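Luveck Shares New Research on Teaching Two Robot Arms to Sort and Stack Baskets

Hi, I'm Milagros Soriano, and I run the manipulation research at Luveck. My group has just finished a study we call Tikalach, and I get to tell you about it myself (our press person kindly let me loose on this one!). It's a way of teaching a pair of robot arms to handle light plastic baskets on a tabletop, and to know when they've made a mess of it.

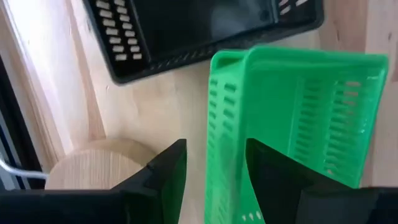
Page last changed: 13/01/2020

Baskets sound easy, I know. But they're thin, they're full of slots, they slide when you touch them, and from a camera down at the gripper one green wall looks an awful lot like another. Our older method, Winex, would grab a rim and then carry on as if all was well, even with the basket left behind on the table.

So with Tikalach we let the robot check its own work. After each grasp it compares what the wrist camera sees with what it expected to see, and if the two don't match, it backs off and has another go. Simple idea, long year!
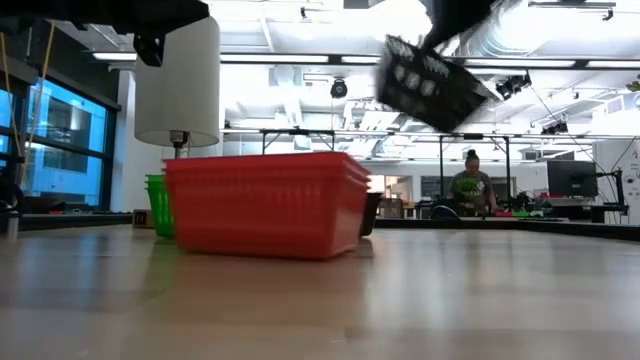

We trained on 100 demonstrations, all of them done by hand by my colleague Sebastian and me, and then ran the stacking task over and over with the baskets in fresh positions. Tikalach finished 90 percent of its runs. Winex, with the very same demonstrations, was well behind, and most of its failures were missed rims.

We left other things on the table too, like a lamp, so the arms had to work around everyday stuff.

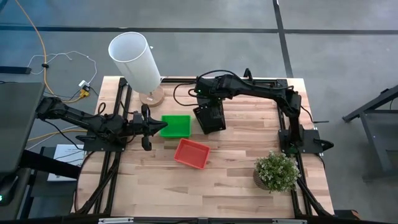

The part I'm happiest with is the handover between arms, where one holds steady while the other lets go. That took 12 versions of the training setup and plenty of coffee. It still struggles when the rims are jammed tightly together, and we say so in the paper.

We'll release the code and all the demonstrations in June, along with 2 short videos. If you'd like an early copy of the paper or a chat with Sebastian or me, write to the Luveck press desk and ask for Tikalach.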